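April, and I finally looked at the wall behind the table. Properly looked. We've been in the Drellesport place 27 months and I swear I only ever wiped the tabletop.

So. Scuffs. Gray streaks, loopy ones, long slanty ones, plus a few little white specks.

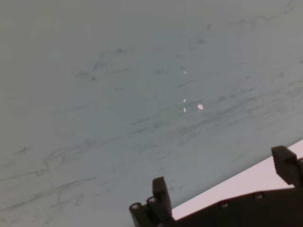
*The wall, before. Looks like somebody tried out a pencil on it.*

Paint quote was $146 for one wall, no thanks. Plan is: dry cloth, then damp cloth with a drop of dish soap, then the Lakel sponge from under the sink if I get desperate. Not starting with the sponge. Did that in the hallway and now there's a shiny patch the size of a dinner plate that shows up evry time the light's on.

Had the Mets on the radio and lost track of an inning just staring at the thing. Color is the other problem. I say blue-gray, the leftover can says nothing useful, and depending where you stand it goes kind of green.

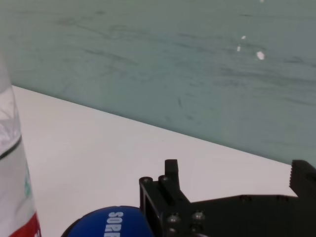 Anyway the white specks I'm going to leave for last. If they're chips then scrubbing only makes them bigger, and I'd need to mix up a bit of filler. Nostosura has a small tub, 53 cents off with the coupon that I can't find. Probaby in the car.

Table has to come out from the wall first. Then lunch. Will post the after if there is one.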